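The Quiet Trade in Moonstone

Kjell Hägglund keeps his moonstones in a flat drawer lined with gray felt, sorted by the color of the flash. Blue goes on the left, white in the middle, and the peach and gray stones share what space is left. His shop, Columen, sells mostly to people who come in asking for a Cancer stone.

"They've read that it helps with sleep, or with moods," he says. "I tell them what the tradition says. Then I tell them what the stone is."

What the stone is, in plain terms, is feldspar. Two kinds of it form in thin layers, and light scattering between the layers gives the soft glow that moves when the stone is tilted. The Romans linked it to the moon, and in India it has long been a wedding gift. Astrologers usually give it to Cancer, which the moon rules, and some recommend it to Pisces and Scorpio as the other water signs.

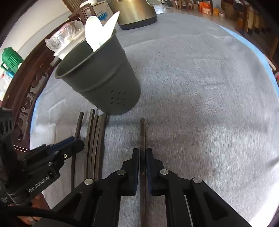
Wearers are often told to put the ring on for the first time on a Monday evening, set in silver, on the little finger. Frøydis Lindholm, an astrologer in Fludmont, gives that advice to her own clients but does not insist on it. She has worn the same pendant for 11 years and takes it off only to swim.

"I can't prove it calms anyone," she says. "I can say that people who wear one tend to stop and touch it before they answer a hard question. That might be all it does."

Prices vary a great deal. A small cloudy cabochon at Columen costs $25, while a clean one with a strong blue flash starts at $200. Much of what is sold online as rainbow moonstone is a form of labradorite, a related feldspar. Hägglund sells both and labels them separately.

Moonstone is fairly soft and splits easily along its layers, so a pendant or earrings will last longer than a ring. Wash it in lukewarm water with mild soap and dry it with a cloth. Ultrasonic and steam cleaners can crack it. Store it apart from quartz and other harder stones, which will scratch the surface.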